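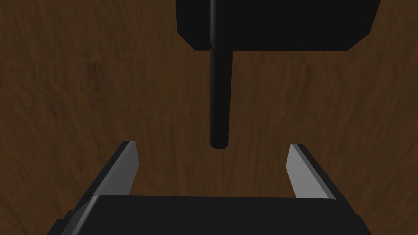

# Warum hat Holz ein Muster?

Vielleicht sitzt du jetzt an einem Tisch aus Holz. Schau einmal auf die Platte. Du findest dort Streifen, Wellen und manchmal auch dunkle Flecken. Dieses Muster heißt Maserung. Kein Mensch hat sie gemalt, der Baum hat sie selbst gemacht, als er gewachsen ist.

## Wie ein Baum dicker wird

Ein Baum wächst nach oben und in die Breite. Nach oben wächst er nur an den Spitzen der Zweige. Wenn du also ein Vogelhaus an einen Stamm hängst, dann hängt es nach zehn Jahren immer noch auf der gleichen Höhe. Viele Kinder glauben, es wandert mit nach oben. Ich habe das als Kind auch geglaubt.

In die Breite wächst der Baum direkt unter der Rinde. Dort liegt eine sehr dünne Schicht, die man Kambium nennt. Das Kambium bildet nach innen neues Holz und nach außen neue Rinde. Der Stamm bekommt so jedes Jahr einen neuen Mantel, und der alte Mantel bleibt darunter.

## Helle und dunkle Ringe

Im Frühling braucht der Baum viel Wasser für seine neuen Blätter. Deshalb baut er Holz mit weiten Röhren. Bei einer Fichte oder einer Kiefer sieht dieses Holz hell aus und heißt Frühholz. Im Sommer wird das Wachsen langsamer. Die Röhren werden enger, die Wände dicker, und das Holz wird dunkler. Man nennt es Spätholz. Im Winter macht der Baum eine Pause.

Ein heller und ein dunkler Streifen zusammen sind ein Jahr. Das ist ein Jahresring. Wenn ein Baum gefällt ist, kann man die Ringe auf dem Stumpf zählen. Im Waldmuseum in Tangen liegt eine Baumscheibe mit 362 Ringen. Man darf sie anfassen, und bei manchen Ringen stecken kleine Fähnchen. In trockenen Jahren sind die Ringe oft schmal, in guten Jahren sind sie breiter.

In den warmen Ländern, wo es keinen Winter gibt, haben manche Bäume fast keine sichtbaren Ringe. Andere haben doch welche, wenn es dort eine Regenzeit und eine Trockenzeit gibt.

## Vom Ring zum Streifen

Jetzt kommt eine schwierige Frage: Wenn im Baum Ringe sind, warum sind auf dem Brett Streifen?

Es liegt an der Säge. Denk an eine Lauchstange. Wenn du sie quer schneidest, bekommst du Ringe. Wenn du sie längs schneidest, bekommst du lange Linien. Mit dem Stamm ist es genauso. Für ein Brett sägt man ihn längs, von einem Ende bis zum anderen.
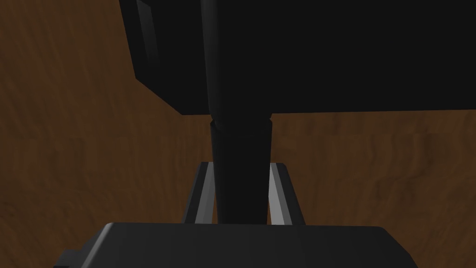
Wo die Säge durch die Mitte des Stammes geht, werden die Linien ziemlich gerade. Geht sie weiter außen durch, entstehen Bögen und Wellen, die ein bisschen wie Flammen oder wie Berge auf einer Landkarte aussehen. Die Tischler sagen auch „Fladern“ dazu. Ein Stamm ist außerdem nie ganz rund und nie ganz gerade, und jede kleine Beule kann man später im Brett wiederfinden.

## Woher kommen die Astlöcher?

Ein Ast beginnt tief im Stamm. Während der Stamm dicker wird, wächst das Holz um den Ast herum. Auf dem Brett siehst du dann einen runden oder ovalen Fleck, und die Linien machen einen Bogen um ihn, so wie Wasser um einen Stein fließt. Wenn der Ast schon tot war, sitzt er manchmal nicht fest. Dann kann er herausfallen und es bleibt ein Loch.

## Probiere es aus: ein Bild von der Maserung

Du brauchst:

- ein altes Brett, bei dem du die Linien mit dem Finger fühlen kannst
- ein dünnes Blatt Papier
- einen Wachsmalstift ohne Hülle
- etwas Klebeband

So geht es:

1. Klebe das Papier mit dem Klebeband auf das Brett.
2. Lege den Stift flach auf das Papier.
3. Reibe leicht hin und her, immer in die gleiche Richtung.
4. Nimm das Papier ab und schreibe den Namen des Holzes darauf, wenn du ihn weißt.

Mit zwei verschiedenen Brettern ist es noch interessanter. Lege die Blätter nebeneinander und suche die Stellen, wo die Linien sehr eng sind.

## Kleine Wörterliste

**Kambium:** die dünne Schicht unter der Rinde, in der neues Holz entsteht

**Jahresring:** das Holz, das in einem Jahr gewachsen ist

**Maserung:** das Muster auf dem geschnittenen Holz

**Stumpf:** der Rest vom Baum, der nach dem Fällen im Boden bleibt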